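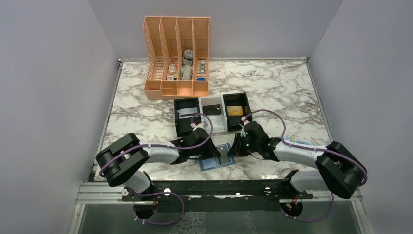
Week 4: Filing, sorting, finding things again

Office Practice, evening section. Notes by H. Sakalauskas. Bring these to the lab hour, I won't print them twice.

Where we left off

Last week = incoming mail. Log it, stamp it, route it. Tonight = what happens after somebody has read the thing. Most offices are bad at this part.

Two questions before you file anything
- will anyone ask for it again?
- what word will they use when they ask?

The second one matters more. You file under the word the other person will say. Bostcombe invoice goes under Bostcombe, even if you think of it as "the roof job".

Main systems

Alphabetical. By name, last name first. Fine up to maybe a cabinet or two. Trouble spots: Mc/Mac, "The", firms named after people. Pick a rule, write it inside the drawer.

Numeric. Every file gets the next number, plus an index to look up the number. Slower to find, very hard to misfile. Danton case (reading packet): 3000 client folders, switched from alpha to numeric over one winter. Read the part about the index cards, it will come up.

By subject. Good for small offices, goes wrong fast. Two people never agree on subjects. "Insurance" or "Vehicles" for the van policy? Cross reference sheet in the one you didnt pick.

By date. Tickler file. 31 day folders + 12 month folders. Each morning empty today's folder, put it behind the others. Next-month stuff waits in the month folder until the month turns over.

Desk level

- live papers only. Anything finished goes to the cabinet the same day
- one slot, one meaning. "To sign", "to call", "to file", "waiting"
- no slot called Misc. Ever
- "waiting" gets read through at 4:30, before you leave

Retention

How long to keep it. Depends on the paper and on the state, so look it up, don't guess, don't take my word either. What I want you to know is the shape of a retention schedule: record type, who holds it, how long, what happens after. Four columns. Janevski handout has a blank one.

Shredding: log it. Date, box number, your initials. Yes even the boring boxes.

Common mistakes from the April quizzes
- filing by first name (still!)
- "The Trosside Company" under T for The. It's T for Trosside, so the drawer was right by luck, the reason was wrong. Half credit
- folder pulled, no out-card left behind
- over 80 sheets jammed in one folder. Split it, label 1 of 2, 2 of 2

For next time

Read packet sections on indexing and out-cards. Do the sorting excercise, the long one, 345 name slips. Work in pairs if you want, one sorts, one checks, then swap. Rough sort by first letter before anything else.

Ivar Blomqvist is taking the lab hour next week. Same room, same start time. Hand your slips to him in order, with a rubber band.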